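こんにちは、Miyuki Amanoです。自転車が大すきで、ひまさえあれば乗っています。今日は「ギア」の話をさせてください。ハンドルのところをカチカチやると、急にペダルが軽くなったり重くなったりする、あれです！

わたしが初めてギアつきの自転車に乗ったのは小学生のときでした。いとこのおさがりで、横に「Canudico」と白い字で書いてある青い自転車。うれしくてうれしくて、意味もわからずにカチカチカチカチ変えまくって、その日のうちにチェーンを外しました（手はまっ黒、おまけに白いシャツも黒くなって、母にしかられました）。

## 坂道はどうしてつらいの？

まず、ギアのない自転車で坂をのぼるところを思いうかべてみてください。平らな道ではスイスイだったのに、坂に入ったとたん、ペダルがぐーっと重くなりますよね。

坂をのぼるというのは、自分の体と自転車を、まとめて高いところへ持ち上げることなんです。階段で重い荷物を運ぶのとにています。ランドセルに教科書をぜんぶ入れて、3階まで上がるところを考えてみて。もう足がいやがっていませんか？

うちの近所に、長さが約294メートルの坂があります。歩けばなんでもない坂なのに、子どものころのわたしには、雲まで続いているように見えました。とちゅうのポストのあたりでいつも足が止まってしまって、そこからは自転車をおして歩くんです。 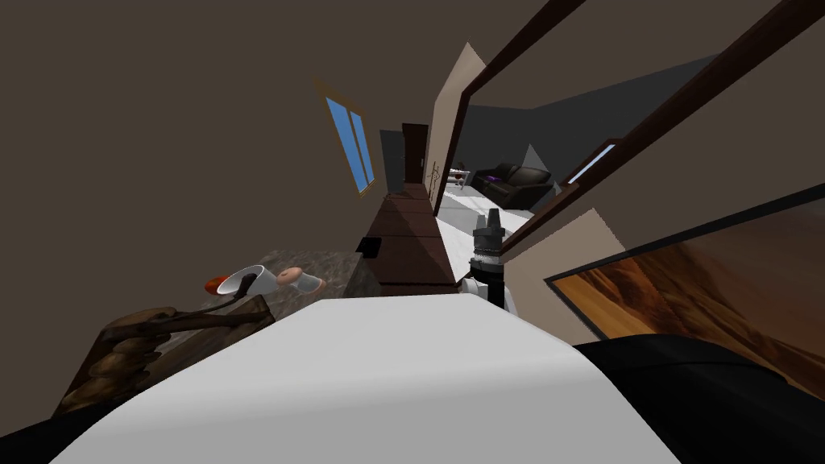
その坂を、となりの家のお兄さんはすわったままのぼっていきました。足はくるくる、すごい速さで回っているのに、自転車はのんびり進んでいくだけ。変なの、と思いました。あんなに回しているのに、ちっとも速くない！　でもお兄さんは、わたしよりずっと楽そうな顔をしているんです。

このひみつが、ギアでした。

## 歯車とチェーンのしくみ

自転車の横にしゃがんで、チェーンのところを見てみましょう（さわるのは、おうちの人といっしょのときにしてね）。ペダルのところに、ぎざぎざのついた丸い板があります。うしろのタイヤのまん中にも、やっぱりぎざぎざの丸い板。このぎざぎざを「歯」といって、歯のついた丸い板を歯車といいます。チェーンは、前とうしろの歯車をつないでいるわけです。

ペダルをふむと前の歯車が回って、チェーンが引っぱられて、うしろの歯車が回る。すると、うしろのタイヤも回る。ここまではいいかな。

おもしろいのはここからです。前の歯車の歯の数が、うしろの歯車の歯の数の2倍だったとします。ペダルを1回ぐるっと回すと、チェーンは前の歯車ひと回りぶん動きます。でも、うしろの歯車は歯が半分しかないので、同じだけチェーンが動くと2回も回ってしまうんです。足は1回、タイヤは2回。なんだか得した気分！

長さでも考えてみましょう。タイヤがひと回りすると131センチ進む、小さめの自転車があったとします。タイヤが2回まわれば、131＋131で262センチ。ペダルをたった1回ふみ回しただけで、大人の背たけより長く進むことになります。

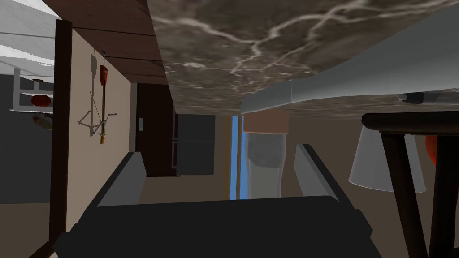 じゃあ、いつもそうしておけばいいじゃない、と思った人もいるでしょう。わたしもそう思っていました。ところが、たくさん進むほうのギアは、そのぶんペダルが重いんです。ひとふみで遠くまで行くかわりに、ひとふみに大きな力がいる。反対に、うしろの歯車を大きいものに変えると、ペダルを1回まわしても少ししか進みません。かわりに、ふむ力は小さくてすみます。

となりのお兄さんは、こっちを使っていたんですね。小さな力でたくさん回す。だから足はくるくる、自転車はのんびり。

わたしはこれを、おかしの箱を運ぶのにたとえています。ぜんぶいっぺんに持てば1回で終わるけれど、とても重い。少しずつ持てば軽いけれど、何回も行ったり来たりすることになる。運ぶおかしの量は、どちらも同じです。ギアがかわりに坂をのぼってくれるわけではなくて、足のがんばりかたを選ばせてくれるんです。

## いつ変えたらいいの？

いちばん聞かれるのがこれです。わたしのやりかたを書いておきますね。

- **走り出すとき**：軽いギア。止まっている自転車を動かすのは、けっこう力がいります。
- **平らな道**：まん中くらい。足がトントンと気持ちよく回るところをさがしてください。
- **のぼり坂**：坂に入る前に、軽いギアへ。
- **向かい風**：坂と同じつもりで、軽めに。

とくに大事なのは「坂に入る前に」のところ！　坂のとちゅうで、もうだめだ〜となってから、力いっぱいふみながらカチッとやると、チェーンがガチャガチャいっていやがります。チェーンはとなりの歯車へ引っこしをするので、強く引っぱられていると、うまくうつれないんです。変えるしゅんかんだけ、足の力をふっとぬいて、でもペダルは回したまま。これができるようになると、カチッのあとにスルッと変わって、とても気持ちがいいですよ。 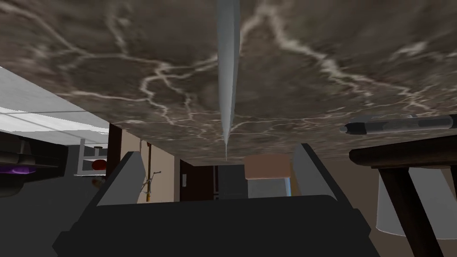 *大理石の板を下から見上げたところ*

それから、止まったままカチカチするのもやめておきましょう（外から見えるところでチェーンが動く自転車の場合です）。チェーンが動いていないと引っこしができなくて、次に走り出したときに、いきなりガチャン！　わたしが初日にチェーンを外したのは、まさにこれでした。

信号で止まるときは、止まる少し前に軽くしておくのがコツです。青になったとき、すっと出られます。でも、手元ばかり見ていてはだめ。前を見たまま、指だけで変えられるように、広くて車の来ないところで練習してくださいね。

## 高いとうげに行ったときの話

大人になってから、Bremotierというとうげまで自転車で行きました。いちばん上の高さは1,391メートル。朝の6時に出て、いちばん軽いギアに入れて、あとはひたすらくるくるくるくる。ちょうちょにぬかされました。ほんとうに、白いちょうちょがひらひらと、わたしの前に出ていったんです。

6月だったので下のほうは暑いくらいだったのに、上に着いたら風がつめたくて、あわてて上着を着ました。おにぎりは梅とこんぶ。こんぶのほうは、かばんの底でぺたんこになっていましたが、おいしかった！
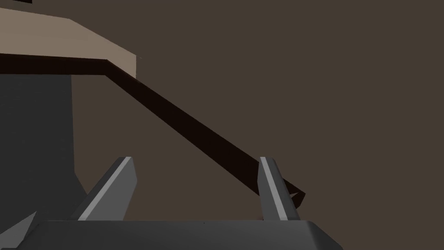 子どものころのわたしがいっしょにいたら、きっと最初から重いギアでふんばって、ふもとで「帰る」と言っていたと思います。長い坂では、さいしょに元気を使いすぎないこと。まだ楽だなあ、というくらいのギアでちょうどいいんです。

帰りの下り坂では、ギアを少し重くしました。軽いままだと、足をいくら回しても空回りみたいになってしまいます。でも下りでいちばんはたらくのは、ギアよりブレーキ。速くなりすぎる前に、前とうしろの両方をやさしくかけます。カーブは、曲がる前にしっかりゆっくりにしておきましょう。

## ギアのごきげんを見てあげよう

ときどき、なにもしていないのにカラカラ音がしたり、カチッとやっても変わらなかったりすることがあります。そんなときは、じぶんで直そうとせずに、おうちの人に言って自転車屋さんで見てもらってください。わたしはKatayamaというお店にずっとお世話になっていて、ワイヤーを少しはってもらっただけで音が消えたこともあります。

チェーンがまわっているところに指を入れるのは、ぜったいにだめですよ。歯車の歯はかたいし、思っているよりずっと速く動きます。長いくつひもや、ひらひらしたズボンのすそも、まきこまれないようにしまっておいてね。

最後にひとつ、おうちでできることを。おうちの人に手伝ってもらって、地面にチョークで線を引いて、そこから自転車をおしながら、うしろのタイヤがちょうど1回まわるところまで進めてみてください。タイヤの空気を入れる口を目じるしにして、いちばん下に来たところから始めるとわかりやすいです。線からどこまで進んだか、メジャーではかってみて。わたしの例の131センチより長いかな、短いかな？　わかったら、その数を2倍にしてみてくださいね。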